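# Getting the last of the wax out of a candle jar

You burned the candle down to the sad half inch at the bottom, and now you own a jar you can't use and won't throw out. I had a shelf of these. My neighbor Tahira Arain had more, which I found comforting.

**You'll need:** a freezer, a butter knife, dish soap, a kettle, old newspaper.

1. Freeze the jar for 4 hours. Overnight is fine too, if you don't mind explaining it to whoever wants ice.
2. Poke the wax with the butter knife. It should crack and pop out in chunks. Go gently - glass wins these arguments, then loses them all over your floor.
3. Let the jar come back to room temperature. Skip this and you may have two half jars.
4. For stubborn bits, pour in hot water (hot, not boiling), leave an inch at the top, and wait 30 minutes. The wax floats up and sets as it cools. Lift it off.
5. Pry out the metal wick tab. It will resist. It has nothing else going on.
6. Wipe with newspaper, then wash with soap.

Never pour waxy water down the sink. I did this in October and met a plumber.

Wooden lids get their own treatment: damp cloth, no soaking, dry them standing on edge. Soaked lids warp, and then they fit no jar known to science.

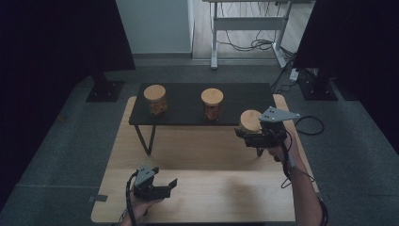
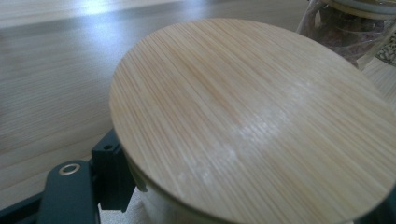

If the label has to go, rub cooking oil into it, leave it for 10 minutes and scrape with an old card. My Jusport membership has finally earned its fee this way. Any glue left behind gets more oil and some muttering.

Save the wax chunks in a bag. They make decent fire starters, or a decent bag of wax.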